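Gripper Comparison, Project Report
Mounir Lamrani
11/14/22

So, our question was pretty simple: which of our two grippers is better at picking up small, light stuff without squashing it or dropping it? Meriem Kamel and I shared the arm time, and she wrote most of the controller code (thank you, Meriem!). I did the grasp tests and all the swearing.

The two grippers were the Jotent, a plain two-finger parallel one, and the Lunero, a softer one with rubbery pads. I honestly favoured the Lunero going in. It cost us 3,000 dollars out of the lab budget and the Jotent was 2,000, so you'd hope for something extra, right? 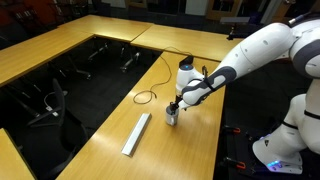
Our first week went mostly to force settings. The Jotent's default closing force is way too high for anything thin-walled, and we dented a few cups before we turned it down to 5 newtons. After that it behaved really well, even when the arm came in a bit off centre. The Lunero was gentler from the start, but it took ages to let go! The pads cling, and light objects would tip over on release.

We also tried a wrist camera to line up the grasp. Shiny surfaces confused it badly under the ceiling lights, so we dimmed them and things got better (not perfect, but better).

My pick for now is the Jotent, which surprised me. In December we want to rerun everything with thinner pads on the Lunero, and Meriem wants to rewrite the release routine so the fingers open in two steps.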